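Lemier Plates: read me first

Welcome, and thank you for taking an interest in our crockery. This folder holds 200 short recordings of one very ordinary job, clearing plates off a table and into a bin, along with the notes we kept while we were choosing the plates and sorting out what to call them all.

What is in the folder

Each recording has its own numbered subfolder with the pictures, a start time and a line or two of notes. The file called plates.csv lists every plate we own, 31 in all, with its colour, its pattern and any chips. Mahlet Wolde wrote most of the entries, and she has a good eye for borders and rims, so do read her remarks before you rename anything.

About the plates

They came from kitchens and second-hand shops in and near Hendidberg, and we were glad to have them a bit mismatched. Some are plain, some have flowers or a medallion in the middle, and a few come in matching pairs, such as the cream ones with the dark sprig. Please be careful with those pairs — a matching plate that has been turned round on the table is easily taken for a different design, and we made that mistake ourselves in April. The list gives each of a pair its own letter.

About the bin

The bin is the see-through sort with a broad rim and rounded corners. As you can look straight through the sides, reflections do creep into the pictures, and we have left them alone.

Known problems

In 19 recordings the notes mix up the beige plate and the amber one with the brown rim. Mekdes Gebremichael is working through these, slowly and kindly, and her corrections will go into the next version.

A starting layout, with the bin still empty and the lime-green plate towards the front: 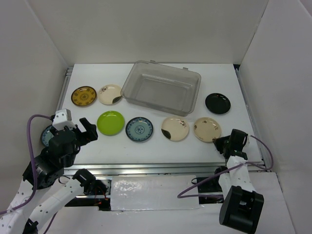
Using and sharing

You are very welcome to use the folder for teaching or study. Please mention Lemier Plates, version 3, and write to Itsuki Noguchi if you spot a plate with the wrong name.

Last updated 16 August 2021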